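Film Production Help > Post-production > Sound and picture sync

Dialogue drifts out of sync over a long take in my short film, fine at the head

Asked by Savvas Xenos
Tags: audio drift, variable frame rate, fan film, editing

I am cutting a 38-minute fan film set in an existing space opera universe. Most of it was shot in short takes and those line up without trouble. The problem is one long conversation in the second act, a single take of almost 85 seconds on the A camera and a much longer continuous take on the B camera, which was a phone on a stand.

Sound was recorded separately on a two-channel recorder at 48 kHz. I sync on the clapper. On the A camera the dialogue holds for the whole shot. On the phone clip it is good at the clapper, visibly late by the middle, and then at one point it seems to come partly back before drifting again. If it were a constant rate error I could stretch the audio and be done. I tried that and the end lined up but the middle did not.

Project is 23.976. The phone app was set to 24. The editor is Prendament, current version, proxies on. Turning proxies off changes nothing.

Is there a way to fix this without cutting the take into pieces? The actors are in costume masks for half of it, so I can hide some error there, but the other half is tight on faces.

2 answers

Answer by Eun-seong Gil (accepted)

The partial recovery in the middle points to variable frame rate. Phones commonly drop or lengthen frames when the light falls or the processor gets warm, and the file header reports only an average. Your editor reads the header, assumes even spacing, and places the frames wrong.

Check this first. Open the original phone file in any media inspector that lists minimum and maximum frame rate. If the two differ, it is variable.

Then:

Go back to the camera original. Do not use the proxy or any copy that went through a messaging app.

Convert it to constant frame rate at 24, in an intraframe codec, audio passed through as uncompressed 48 kHz. Use a converter that honors the timestamps and duplicates or drops frames as needed. Some only rewrite the header, and those will leave you where you are now.

Import the new file and compare its duration to the original. They should match to within one frame.

Sync against the phone's own scratch track, at the head and again near the tail. If both agree, mute the scratch track.

There is a second, smaller issue. 24 and 23.976 differ by 0.1 percent. If the editor conforms by time (keeps real duration and drops an occasional frame) you will not see drift. If it interprets the clip as 23.976 it plays slow, and you lose about a frame every 42 seconds. Look at the clip's interpretation setting and leave it at 24.

I had the same fault on a clip of 2,732 frames. After conversion the tail was under half a frame off and I left it alone.

Comments

Savvas Xenos: Inspector says minimum 19.2, maximum 24.4. So variable. Converting overnight.

Savvas Xenos: Sync holds to the end. The interpretation setting was also wrong, it had picked 23.976. Marking as accepted.

Laimutė Lepik: Worth adding that the proxies have to be regenerated from the converted file. The old ones will still attach by name if the new file has the same name.

Answer by Sutrisno Tjoa

Just cut it. Every time somebody is off screen or masked, put a cut in the audio and slide it. I did this for a whole feature, the lightsaber-type fights too, no one noticed. Took me a weekend. Room tone under the cuts or you will hear them.

Also phones are bad for this, next time rent a second camera.

Comments

Eun-seong Gil: This works for one scene. It also has to be redone whenever the edit changes, and the faces in the tight half will not forgive two frames.
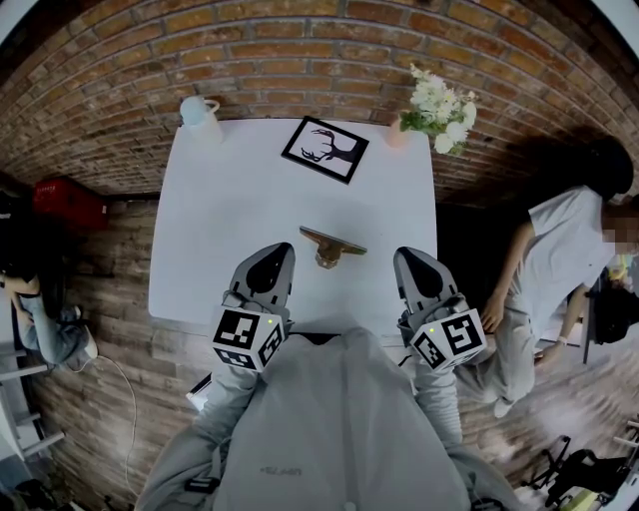 Related questions

Matching grain between phone footage and a cinema camera

Removing mask muffle from dialogue without an ADR session

Opening crawl stutters at 23.976 but not at 30

Does room tone need to be recorded again after furniture is moved?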